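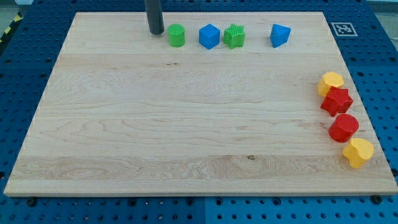 Maple board on the blue pegboard.

1/ Okay, nest box season is over at my place and I have thoughts! Mostly about bluebirds, a little about wrens, and one long complaint about house sparrows.

2/ I hung the Nelto box facing the driveway in January and figured it'd sit empty. Nope! Bluebirds moved in and raised two broods. The nicer box by the pond got one wasp nest and that's it.

3/ The wrens stuffed three boxes full of sticks and only used one. I love them, they're terrible neighbors.

4/ House sparrows. Ugh. I checked the Gourlay Road box every few days and pulled nesting stuff out 19 times (yes, I wrote it down). They finally quit in July, and so did I, pretty much.

5/ Cleaned everything out this morning. Gloves, mask, old paint scraper, bucket of hot water. I leave the doors open for a day so they dry, then close them up again for anybody who wants to roost when it gets cold.

6/ Tiruwork Tufa asked what I'd change. Moving the pond box out to the fence line, at least 30 feet from the brush pile. And a baffle on every pole, no more skipping the short ones!!

7/ Our little Getow trail group has 66 boxes up now and we're still short on people to check the east end. If you're local and can spare an hour a week come spring, message me, I'll walk it with you the first time.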